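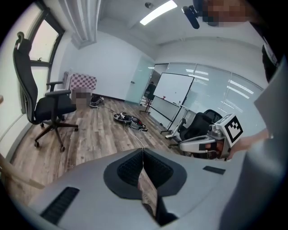 A hand-held gripper and a second gripper in the data collection room at Treloar, one with its marker block on top.

Our Friday visit to Treloar was mostly about house rules. Sabine Kohlhase went through the sheet every operator signs: check the marker before each session, keep fingers off its printed face, stop after 37 minutes. Cables on the floor came up too – the rule is to tape them or move them. Wondimu Ayele asked who signs off on a bad take. The shift lead does, in writing.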